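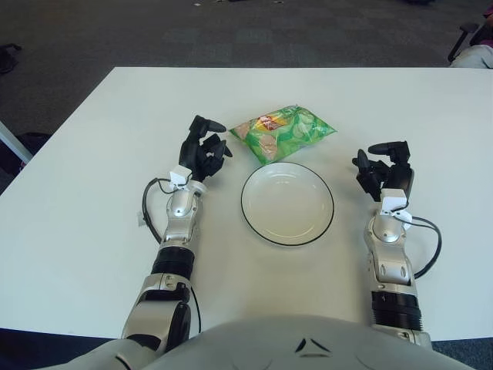 Damian Kaufmann
Contributing writer, fiction

The Setting

The instructions from Grosimgate ran to one page. Item one, a table, white, cleared. Item two, a plate, white, with a black rim. Item three, a bag of snacks, unopened, green. Lüthi read the page twice and initialed it at the bottom, where there was no line for initials.

He had worked in Table Settings at Wistside for 500 weeks. In that time he had approved place cards, salt cellars and one gravy boat, which was later withdrawn. The department kept a drawer of forms for each class of object. It had no form for a snack bag. He took a form for bread and crossed out the word bread.

The first position was bag beyond plate, flat, at an angle. Lüthi wrote "diagonal" in the box marked Orientation. The print on the bag was of cucumber slices, pale green on brighter green, with a red and yellow patch near one corner. Under Contents he wrote "cucumber, as stated." Then he crossed out "stated" and wrote "drawn."

Prudier came in at 2 with the scale. She set it on the window sill and let it warm up for the time given in the manual.

"Is it a meal?" she asked.

"It is a setting."

"A setting of what?"

He turned the page over. The back was blank. He had known it would be blank, but the procedure called for both sides to be checked.

"A plate with nothing on it is pending," Prudier said. "A bag with no plate under it is storage. I can't sign for both."

Lüthi noted the objection in the margin and gave it a number. The number was 333, the next one free in the book.

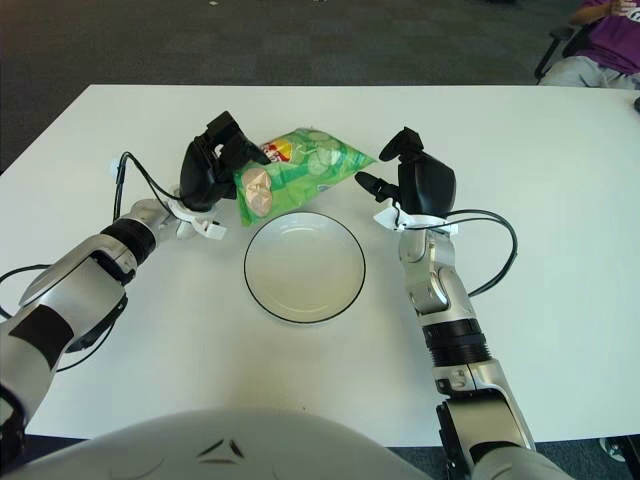
The Second Position

Prudier sharpened her pencil. She had been moved over from Linens in June and still folded every sheet of paper in thirds before filing it.

"My mother served them in a bowl," she said. "You poured them out and threw the bag away before anyone sat down."

"The page doesn't mention pouring."

"It doesn't mention sitting down."

He looked. It did not. He added this as a second objection, in his own name, and felt slightly ill. In 500 weeks he had not objected to a page.

They discussed the order of the stack. Plate over bag was ruled out on grounds of tilt. Bag over plate was permitted under the rule for wrapped rolls, which allowed an item to remain in its wrapper if the wrapper was clean. Prudier read the rule aloud, including the date of its last revision. Lüthi entered "on" in the box where he had earlier entered "beyond."
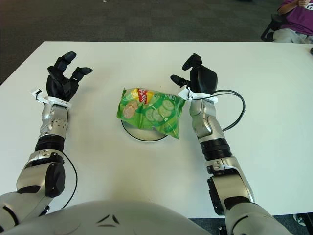
Position: bag on the round base.

Prudier signed first. The scale had not been used, and she wrote that down too, with the time. Lüthi blotted the form and put it in the tray for Grosimgate, then took it out again and read the word "drawn."

"Are you hungry?" Prudier asked.

He considered which box that would go in.

"Yes," he said, and went to find a form for it.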